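How to Run a Hands-On Gripper Table at Your Open Day

If you have been asked to put together a robotics demonstration for an open day and you have a month or so to do it, welcome, and please don't panic. I have set up the hand-held gripper table at Kvaran for several Augusts now, and before that I helped with a smaller version at Zunlow, and I can promise you that it is one of the friendliest things you can offer a visitor. People walk in expecting to stand behind a rope and watch. Then you hand them a gripper and ask them to pick up a strawberry, and they stay for half the afternoon!

What follows is the way I do it. You may find that your space or your group wants something different, so take what is useful and leave the rest.

Choosing your surface

You want something wide, at a height where people can reach without stooping for too long. A table is the usual thing, but we have also worked on a bed and on a kitchen counter, and I am fond of the homely surfaces because soft things shift when you press on them, and visitors learn a good deal from that. Lay a plastic sheet down first. Fruit leaks, especially once the fortieth person has had a go at it, and you will be much happier peeling up a sheet at the end of the day than scrubbing fabric in a sink. Smooth it out with your forearm, but don't fuss over every wrinkle.

Choosing what to pick up

Go for a mix of sizes and a mix of textures. My shopping list usually has strawberries, oranges, a carrot or two, and something leafy. Large strawberries are the stars. They have a good grippable shape, everybody knows how easily a real one bruises, and you can watch people hold their breath as the fingers close. Put a smaller one out as well for the visitors who find the big one too easy (there is always one, and it is usually a child).

Greens are harder than they look. A whole bunch on a plate wants to come along all together when you only meant to take a leaf, and I like to save that for the second half of a turn. Set the carrot on a dish at a slant so that people have to think about the angle of their wrist.
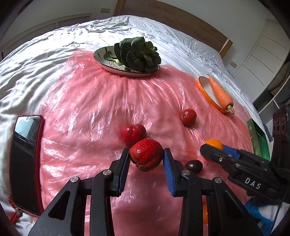 Two grippers at work, one of them with a large strawberry between its blue pads.

Giving the first lesson

Start every visitor with one gripper only. I know it is tempting to hand over the pair right away, particularly when there is a line, but one hand at a time really does go better. Here is how I talk people through it:

Hold the gripper low and let your arm relax. Most people raise their shoulder without noticing.
Open the fingers wider than you think you need.
Come down over the fruit slowly, with one pad on each side of it.
Close until you feel it touch, and then wait a moment before you lift.
Lift straight up, a few inches is plenty, and hold it there.
Lower it all the way down before you open again. Please do not skip this one. Dropped fruit rolls, and it always rolls toward somebody's shoes.

Let them do that with an orange, then with a large strawberry, and by then they will be grinning and asking for the other gripper.

Moving on to two hands

With 2 grippers going at once, the trick is to give each one its own job. Ask the visitor to hold something up with the first and bring the second in from the side, staying a little way off until the first hand is steady. Moving fruit from one plate to another is a fine beginner's task. Passing a piece from gripper to gripper is lovely to watch but takes patience, and I would keep it for people who come back for another turn.

If you have pairs of friends or a parent and child, you can give them one gripper each. It gets noisy and silly, and they talk to each other the whole time, so you hardly need to explain anything.

Explaining what it is for

Sooner or later somebody will ask why you would pick up a strawberry this way when you have perfectly good fingers. I tell them that a person using a gripper is showing a robot how the job can be done, with the same kind of fingers the robot would have. Then I ask them what they did differently on their second try, and they nearly always know. They squeezed less, or came in from another side, or slowed down. That little answer is the best part of the demonstration for me, so do leave time for it.

Keeping the line moving

We had up to 900 people through the building last August, and of course only a part of them came to our room, but it felt like all of them. Kolbrún Lauritsen, who ran the door for us, let people in by the handful and kept a turn to a few minutes. If you can find someone as cheerful and firm as Kolbrún, give them that job and bring them lunch.

Allow 20 minutes between groups if your schedule lets you. You will use it to wipe the pads with a soft damp cloth, swap out tired fruit, straighten the plastic and drink something yourself. Check the screws on the grippers while you are at it. They get a lot of enthusiastic squeezing over a day and a loose joint makes the fingers feel sloppy.

Packing up

Used fruit goes straight in the compost, and I do mean all of it, even the pieces that still look nice. Keep a separate bowl of washed fruit by the exit for eating, well away from the practice pieces, with a big clear label on it. Fold the plastic sheet inward from the corners so the juice stays inside. Wipe the grippers again, let them dry with the fingers open, and put them away in their case before you sit down, because once you sit down you will not want to get up again.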